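Break room and common area check, Vosell building, floor 2
14 February 2020
Checked by: Lumturie Kolev

**Exits and lighting**

- [x] Exit door opens fully from inside
- [x] Exit sign lit
- [ ] Emergency light, back hall. Did not come on with the test button. Work order 597.

**Fire**

- [x] Extinguisher in place, pin and seal intact
- [x] Tag current. Next service due October.
- [x] Nothing stored within 18 inches of the sprinkler heads

**Electrical**

- [x] Outlet covers, no cracks
- [ ] Power strip behind the refrigerator. Microwave is plugged into it. Move to wall outlet.
- [x] Breaker panel clear and labeled

**Floors**

- [x] No loose tiles
- [ ] Mat at sink curls up at one corner. Same comment last time. Replace, do not tape.

**Furniture**

- [x] Chairs, no wobble
- [x] Shelf unit anchored to wall
- [x] Tables, tops and legs sound, no sharp edges
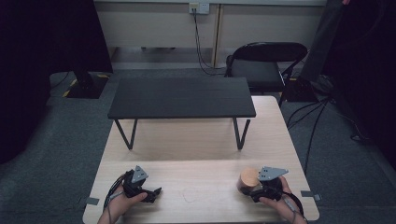
**First aid**

- [x] Kit on wall, not locked
- [ ] Burn gel expired. Order six packets.
- [x] Eyewash bottle sealed

Open items go to Praltovel maintenance. The back hall light comes first. I will recheck the power strip myself once the microwave has been moved.

L. Kolev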